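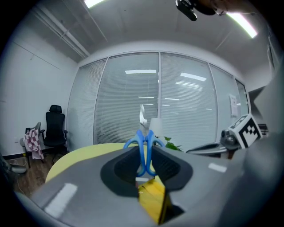
Fig. 1. Scissors with blue handles, round table behind.

Zulturden Short Courses
Workroom Practice, Unit 2
Storing scissors in a tabletop drawer
Notes prepared by Felicidad Maglaya, revised October

Scope

These notes cover scissors kept in a small drawer box on a shared table. Wall racks and tool rolls are covered in the Monell reader. Shears too long to lie flat in the drawer are outside this unit and should go on a rack.

Terms

Box: the fixed outer case. Drawer: the sliding part. Lining: the material fixed to the inside of the drawer. Front: the side from which the drawer is pulled, whichever way the room faces. Reach: the distance from the table edge to the front of the box, measured along the tabletop.

Position on the table

Set the box with its front towards the person who will use it. A box turned side-on makes the hand cross in front of the drawer and tends to drag the box around with it. On a round table there is no corner to line up with, so take the line from the middle of the tabletop to the place where the user stands and lay the box along that line.

Reach should not exceed 540 mm for a standing adult. Measure it with the drawer closed. If a lower reach is wanted for seated work, move the box and leave the chair where it is -- students often do the reverse and end up with the chair under the tablecloth.

Leave 100 mm clear on each side of the box. This is for the fingers of the hand that steadies it. Lamps and pot plants go behind the box or off to one side, outside the clear strip. The lamp should be placed so that the user's own shadow does not fall across the open drawer. Check this at the time of day the table is used, and again after 4 pm if the room depends on daylight.

Direction of the blades

Scissors are stored closed, with the loops nearest the front and the points towards the back. The hand then meets the handles first when the drawer is opened. The same rule holds for left-handed pairs.

One pair to a drawer is the course standard. Two pairs slide over one another and come to rest with the loops interlocked, and lifting one brings up the other.

Lining

Choose a lining in a colour well away from both the handles and the blades. Yellow works well for blue handles and bare metal. Black and dark grey linings are acceptable with pale handles only. Felt holds the tool in place but sheds into the pivot; a smooth sheet is easier to wipe and can be replaced in one piece. Hatsue Imai's practical group compared the two over a term and now uses smooth sheet throughout.
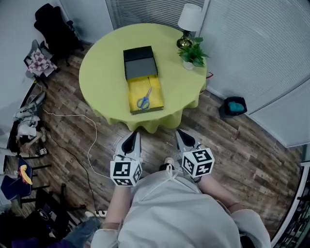 Should the drawer be closed while the scissors are in use?

Close it as soon as the scissors are out. An open drawer shortens the clear space in front of the box and catches sleeves and cuffs. Open it again when the scissors are ready to go back.

Tablecloths

A cloth protects the surface but lets a light box travel. Test by opening the drawer with one hand. If the box moves before the drawer does, put a thin rubber mat beneath it, or fix the box to a board and lay the cloth under the board. Tape on the cloth is not accepted in the practical.

On a round table, keep the drop of the cloth even all the way round. Loose folds at the front are a nuisance to anyone working in a gown or apron, as the two fabrics pull on each other. Cables from lamps should leave the table at the side away from the user and should not pass under the box.

Taking out and returning

1. Stand square to the front of the box.
2. Steady the box with one hand and open the drawer fully with the other.
3. Lift the scissors by the loops, keeping the blades closed until they are clear of the drawer.
4. Close the drawer.
5. To return, lay the scissors down flat, points first to the back.
6. Close the drawer with the palm -- fingers stay off the top edge.

Dropping the scissors in from above is marked as a fault even where they land correctly. It cuts the lining and, over time, loosens the pivot screw.
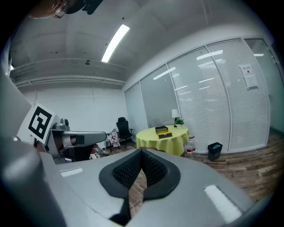 The loosened screw is the commonest defect found at inspection. Hold the scissors by one loop with the blades half open. If the free blade falls shut under its own weight, tighten the screw by an eighth of a turn and test again. Blades that fold the paper instead of cutting it need the same adjustment before they are sent for sharpening.

Drawer runners are wiped with a dry cloth and not oiled, as oil migrates to the lining. A drawer that binds on one side usually has a lifted corner of lining beneath the scissors.

Assessment

The practical is held in the Petridis room and begins at 9.30 am. The pass mark is 70. Bring closed shoes and one pair of scissors that fits the drawer lying flat.

Reading: Monell reader, section on racks and rolls; Disarville workroom sheet on table coverings.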